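Custeck opens its new packing room

Girnen, July 16, 2018. I'm so happy to tell you our packing room is open! We're a small mail-order shop, and I've wanted a proper spot for boxes and bins for ages. 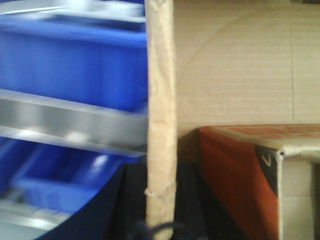
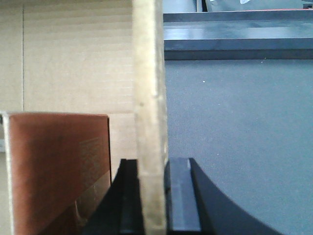
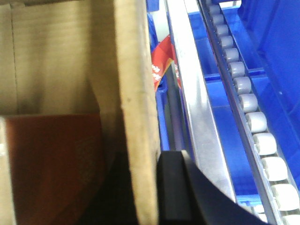
Vevutum asked if we'd still take back used cartons. Yes, please (flattened, if you can)! We have space for 800 now, and in October we'll start sending them out again with orders.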